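Packing bench notebook, January

Carton order from Nolto arrived 9:40. 204 flat, single wall, the small size. Checked one against the drawing: fine. The tuck flaps still spring back when the box is folded cold, so leave them open on the desk for a while before packing.

Purpose of today: settle the packing order for the mixed gift parcel going to Guimarães. The parcel has soft and hard items together and the trial ones kept coming up with the hard items on top of the plush. Weight limit for the parcel rate is 1098 g including carton. Current contents with filler come to 558 g, so weight is not the constraint. Volume is.

Tape: we are on the orange-tan packing tape. The previous lot from Siten split lengthwise when pulled slowly. Only 70 mm of overlap needed on each end of the center seam. More than that and the ends lift at the corner.

Desk this session, then the tape core close up:
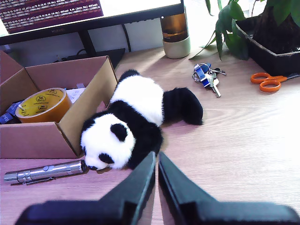
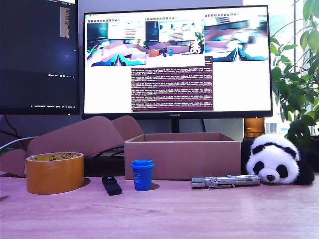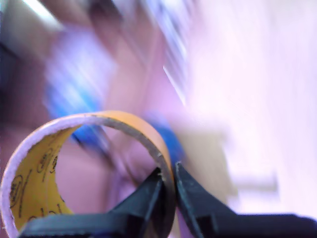
Order to try first:

1. Paper on the base, one sheet, folded once.
2. Flashlight flat along the long side, button facing in. With the button against the wall it can be pressed by the carton flexing.
3. Small packet in the corner next to the flashlight.
4. Panda last, belly down, legs folded under. It takes up whatever height is left and holds the rest in place.

Tape stays out of the carton until closing. Same for scissors and keys. They are bench items and do not belong on the packing list, although revision B of the list has the scissors on it. Corrected in the Drurkico sheet, revision C.

Open points:

- Panda compresses enough for the flaps to meet but pushes the center seam up. Try it on its side. If that does not help, go up one carton size and add paper.
- Core of the tape roll: check whether it crushes when the roll is stored on edge under other stock. Store flat for now.
- Tape cutter is still missing from this bench. Scissors leave a ragged end and the start of the tape has to be found again each time. Fold the end over 10 mm until there is a cutter.
- Flashlight: no decision on whether it ships with the battery fitted. Ask before the next batch, as it changes the label.

Drop test after the seam question is closed. Use three cartons, corner first, same height as last time.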